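Search datasets Sort by Go

Parkirard Grippers: Data Card
2024-03-28, by Ignacio Vallejo

Hello, and thanks for stopping by! Parkirard is a smallish set of tabletop recordings we made while trying to choose between two sets of fingers for our hand-held grippers. Nikola Michalski drew the first set (we call it Yen) and I drew the second (Zedodov), so you can imagine there was a fair amount of friendly arguing along the way. The release holds 317 episodes, split between the two finger sets, with a wrist view for each hand and a head view on top.

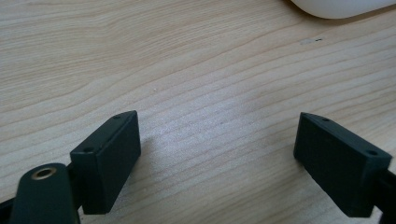
Both finger sets bolt onto the same linkage, so swapping them takes a small screwdriver and a little patience. We kept the cameras, the cables and the recording software the same for every session, and we tried hard to keep the people the same too. Each episode has its own folder with the video streams, the gripper opening as a plain CSV, and a short notes file. Please do read the notes! Nikola writes very good ones, and they'll tell you when a grasp slipped or when somebody had to start over.

The tasks are simple on purpose: pick up a toy, put it in a bin, take it out again, move a cloth from one side of the table to the other. There are 4 tasks in all, and every one of them was done with both finger sets.

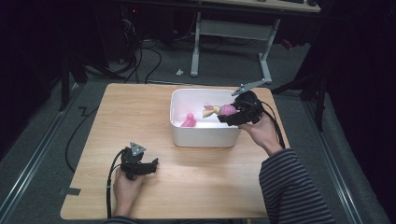
Head view: right gripper on the pink-and-yellow toy in the white bin, left gripper resting on the table.

Timestamps come from one clock on the recording computer, and we resampled everything to 20 frames per second. In 6 episodes the left wrist stream starts late. We left them in and marked them "partial" in the index, so filter on that word if you need complete pairs.

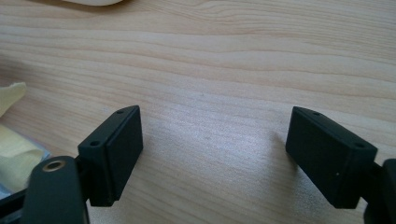

Cloth episodes are where the two of us still disagree. Nikola likes a flat face for soft things and I keep asking for something with more grip, and the numbers so far don't settle it either way. If you're training on wrist views alone, have a look at the glare on the table first, as it can wash out the wood grain right between the fingers, and pale yellow cloth against pale wood doesn't give a model much contrast to work with. We've had decent luck with a bit of random brightness during training, though I'd love to hear what works for you.

A second round with a darker tabletop is planned for September. Bug reports and odd findings are very welcome in the meantime, and Nikola answers mail faster than I do.

Contact: Parkirard team, Ultcombe | © 2024 Ultcombe | Back to top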